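Notebook, March, Saturday

Came in at 9:30 while the building was quiet to find out why the nightly backup from phetsri to coser has been running into the morning. Chaiwat Chuensuk noticed it first, when his builds were slow until lunch three days in a row. The job starts at 1 a.m. and used to be done before 4. On Friday it was still going when people logged in.

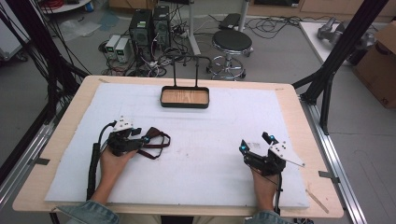 Clurnulstead Workshop, Computing and Networks

Starting point: phetsri is the file server, coser is the backup box in the back closet. Both are on the same switch. The backup is a shell script that runs rsync over ssh, one share after another, and keeps dated copies using hard links to the previous one. I wrote it a couple of years ago and have barely touched it.

First check was the network. Copied one large file from phetsri to coser by hand and got the speed I would expect from a gigabit link. Same thing in the other direction. No errors on either interface. Swapped the patch cable on coser anyway and got the same number, so put the old cable back.

Second check was the disks on coser. SMART data looks clean on all of them, no pending sectors. The array is not degraded. It is 84 percent full, more than I like but not enough to explain this.

Then I read the log properly, which I should have done before crawling behind the rack. Nearly all the time goes on one share, the projects one. The others finish in minutes. Inside projects, rsync sits for a very long time before it sends much of anything. It is walking the tree.
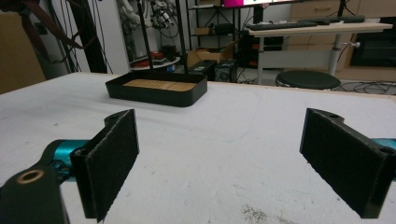
Tabletop between the gripper fingers, bench side.

Ran find on projects, counting files per top-level directory. Most are what I expected. One is not. There is a directory called cache_old under the Skimuma build area with 2218 subdirectories in it, and every one of those is packed with tiny files. It took find longer to get through that one than everything else in the share put together.

Asked Kamol Intarasuk by message. He says it is left over from when the Skimuma build tool was set to keep its cache on the server so that two machines could share it. That was turned off in the fall. The tool now caches locally and the old directory was never cleaned up. But something is still writing there: there are files in it dated this week. Found it in the end. The test machine by the window still has the old config and still points at the server.

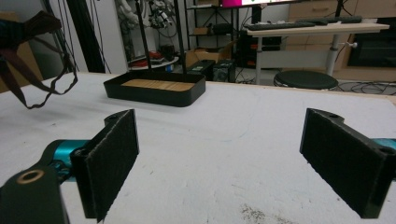 Changed the config on the test machine to match the others and restarted the service. Watched the directory for twenty minutes and saw no new files. Did not delete it yet. Renamed it to cache_old.remove and will leave it until Kamol has run a full build from clean on Monday. If that works it can go.

Added an exclude line to the backup script for it, and another for any directory named .cache below projects. Did a dry run first with the list of exclusions printed, to be sure I wasn't skipping something people want. Chaiwat keeps some scripts in a directory called cachetools and I wanted to see that it was still included. It is.

Ran the real job by hand at 1:15 p.m. The projects share finished in 611 seconds. I did not write down an exact figure for the old way, but the log shows it running for hours, so I am calling this fixed for now. One caution: I had just walked the whole tree, so part of it was probably still in memory on phetsri. The run tonight will be a fairer test.
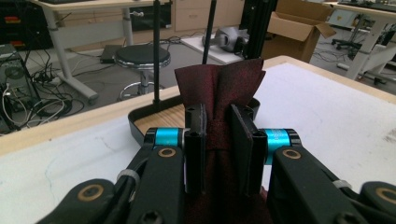 Dark red tie held in the gripper.

Also found while in there:

The script does not stop if the previous run is still going. On Friday there could easily have been 2 copies running together. Put a lock around it with flock. Tested by starting it twice, and the second one exits with a message in the log.

Old dated copies are pruned only at the end of a successful run. If a run gets killed, nothing is pruned, so the disk fills faster exactly when things are going wrong. Not changed yet. I want to think about the order before I touch it.

The mail from cron goes to an address that no longer exists. Changed it to the shared mailbox.

To do:
Check log Sunday morning, start and end times.
Kamol: clean build Monday, then delete cache_old.remove.
Restore test. Pick 4 files from different shares, from last month, and compare checksums.
Move pruning, after the restore test.
Label the cables behind coser, two of them have nothing on them.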